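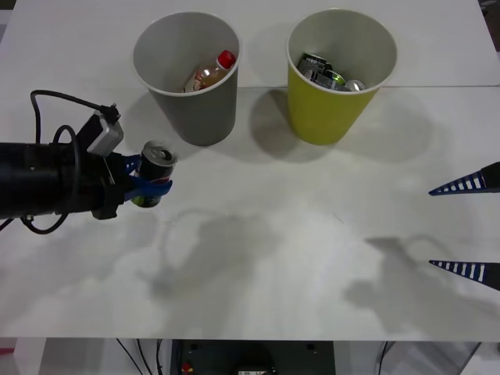 *Bottle in the gray cup, cans in the yellow-green one.*

**Mutgate building meeting, 2020-08-17**
Notes by me (Sem Hoekstra), so blame me for the spelling!

**Sorting bins.** We spent most of the hour on this one. The plan is gray for plastic bottles and yellow-green for cans, same as the two cups, and everybody liked that it's easy to get at a glance. Caron wants labels too. I said fine, but big letters please (my eyes aren't what they were).

- Balum quoted us $800 for 4 full-size bins, lids included. Saketti hasn't called back yet. I'll try them again.
- Caps: on or off? We went back and forth and settled on leaving them on for now, like the red one on that little bottle.
- Cans don't need to be crushed. Agreed, after a long story from me about my thumb.

**Flyers.** 100 copies, one per mailbox, the rest for the lobby. I'm writing the text and Caron will check it.

**Bike rack.** Moved to September, we ran out of time.

**Money.** We have $3,000 set aside for the whole project, and no one objected to using it for the bins.

Next time I'm bringing the good coffee.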